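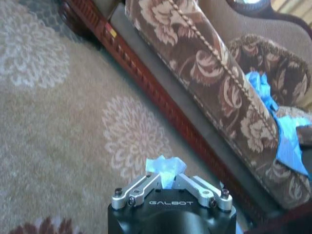

Notebook > Nernenar room > Floor and rug

April 4, 2021

Started on the rug today, finally! I've been putting it off since we moved the Ondance shelving out (my fault, I kept saying I'd get to it). It's the beige one with the big flowers, the cream and pinkish ones that look like chrysanthemums, and I'd forgotten how much I like it. Soft pile though, so every little scrap of plastic film clings to it and the vacuum just slides over the top. Pale blue on beige shows up well at least.

What I'm doing: scraps by hand first, into a light blue bag, then vacuum against the pile, then with it. Worked from the door side toward the window. Did 7 passes on the worst strip near the bench and could still feel grit under my palm, so that strip gets another go.

Notes on bags. The thin blue ones from Baluyot are okay for film and paper, but they slump as soon as you let go of the rim, and then you're fishing for the opening with one hand. Rolling the top edge down a couple of turns helps a bit. Box says 4000 to a carton, and we have almost a full carton, so we're stuck with them until November at least. Might try one inside the old Grernetti bucket, if I can find the bucket.

Asked in the group chat whether to keep going with these or buy something stiffer.
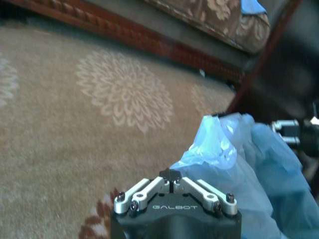 Honeylyn Galang wrote back that stiffer bags are a waste of money for floor work, and would I please tie them off at half full, the last lot split on the stairs. Fair enough! Half full it is.

Still to do: edge by the radiator, dark red flowers (crumbs hide in those), give Jaanus his vacuum hose back.

Last updated by Mylene Saludo, 22:45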